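# Opening doors in simulation: the Effiong student robotics group

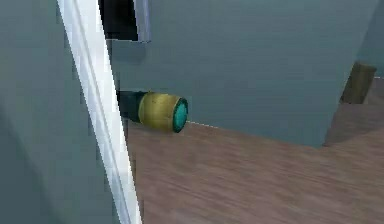 *Door and knob in the group's simulated room.*

The Effiong group began its door project in February with a simple brief: write a controller that can find a door knob, grip it, turn it and pull. All the work so far has been done in simulation. Tamunoemi Ugwu runs the sessions, and Renato Ledesma and Ngozi Onyeka wrote most of the code.

Ugwu chose doors for the range of faults they expose. "A pick-and-place task forgives a lot," she said. "With a door, the hand has to follow an arc that the hinge decides. If your path is 10 millimetres out, the forces climb and the grip goes."

The knob is modelled as a dark neck with a wider gold body and a flat teal face on the end. Ledesma said the colours made his part easier. "I fit a circle to the teal face first. That gives me a centre and a direction. The neck I only use as a check." He admitted that the method fails at steep angles, where the circle becomes a thin ellipse and the fit drifts.

The group logged 500 attempts with the first controller, of which 142 ended with the door open. Onyeka went through the failures by hand and sorted them by cause. The largest set, 133 runs, came from the gripper closing too near the end of the knob and sliding off during the turn.

"We moved the grasp point back towards the neck," Onyeka said. "Then the fingers started hitting the door. So there is a band you can use, and it is narrow." Her present version picks a point inside that band and slows the wrist for the first part of the turn.

Asked about friction, she was cautious. The simulator uses one value for the whole knob – a choice the group made early and has not revisited. Ledesma would like to vary it between runs, along with the stiffness of the hinge. Ugwu agrees but wants the grasp code frozen first. "Change both and you learn nothing from the log," she said.

The next step is a repeat of the 500 attempts with the new grasp point, using the same start positions. Ledesma is also rewriting the logger, which at present records the wrist angle but leaves out the finger force.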